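4.2 Do trays keep shared tables tidy?

The claim that a tray on a shared table cuts down on mess has been repeated so often in the office design trade that few people stop to ask where it came from. We traced it through three supplier brochures and a trade newsletter, and each of them pointed to one of the others. The closest thing to a source was a survey run by Prellitz, a furniture supplier, which asked 541 of its own customers whether they were happy with the trays they had bought. Most were. We do not think this tells us much.

Our own study was smaller and, we hope, a little harder to fool. We followed 27 shared tables at the Irnness site for six weeks starting in October. Staff were told only that we were looking at how the rooms were used. Trays were put on some of the tables and left off the others, and the two groups were swapped at the halfway mark. At the end of each day we noted whether loose items had been left out, and if so, whether they were in the tray or on the bare tabletop.

We scored an item as "in" only when it sat fully inside the rim. Anything else on the table was "out", however close to the tray it might be. Figure 6 shows the type of tabletop and tray that the rule has to deal with.
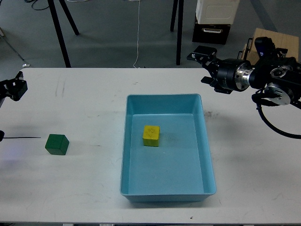
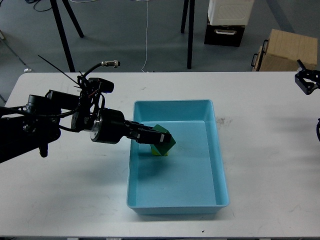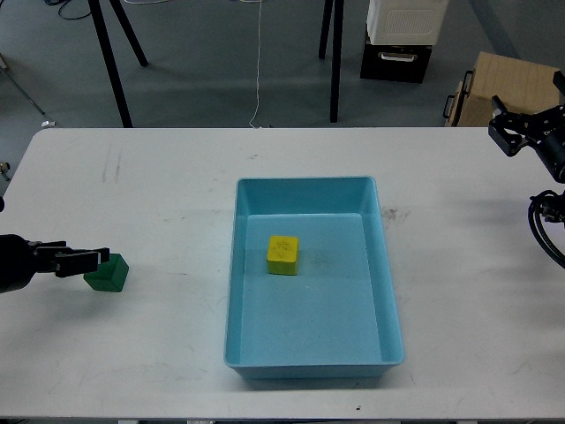
Figure 6. A light blue tray on a white tabletop, three views. In the first and third, the yellow cube would score as "in" and the green cube as "out".

Zetirico Working Papers on Shared Space
Ivanyshyn Group, section authors
Posted 2023-06-17

The result was dull. Tables with trays had fewer items on the bare surface, but they had more items overall, and the two effects came close to cancelling out. People seemed to treat the tray as permission to leave things behind. Anyone who counts only the bare surface, as the brochures do, will come away thinking the trays have worked wonders.

There are other reasons to be careful. The cleaners at Irnness were not part of the study and may have moved things before we got there. We asked for a log of their rounds and were given one, but it was plainly filled in after the fact and we have left it out. Two tables near the kitchen were used so heavily that their scores swing wildly from day to day – dropping them makes the trays look slightly better, which is why we kept them in.

Nor can we say much about colour. It has been argued that a coloured tray on a pale table draws the eye and so invites use. That may be so. All our trays were the same colour, and we have yet to see a test that varied colour while holding size and depth steady.

The cost is easier to judge. Fitting out the whole site was priced at $600, a small sum, and perhaps the real reason the question has so rarely been looked at.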